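Zosto Hall

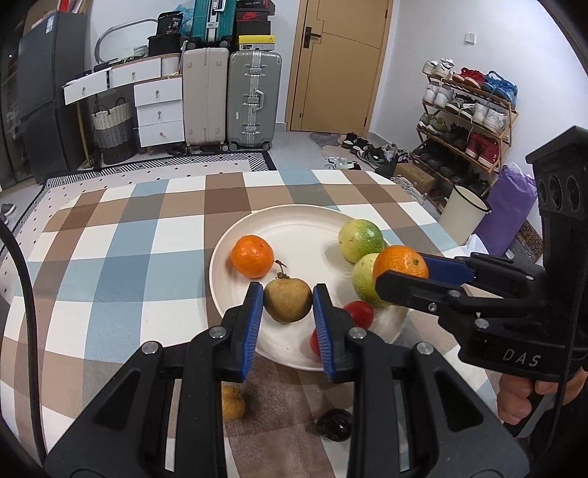 Zosto Hall is a dance hall and live music venue in the lakeside town of Dlamini. It was built by the Bilteo Amusement Company and has a sprung maple floor of 3688 square feet, with a raised bandstand at the north end. Big bands played there five nights a week in summer, and the hall held 2000 people when the side galleries were open.

Attendance fell in the 1950s as touring orchestras broke up. The owners turned to rock and roll shows, then roller skating, and closed the building after a roof leak damaged the galleries. It stood unused for nine years before the town bought it.

The galleries were not rebuilt. The hall now hosts swing and old-time dances from April until the first frost, along with weddings and school concerts. The Ana Street entrance, with its original ticket booth, is still in use.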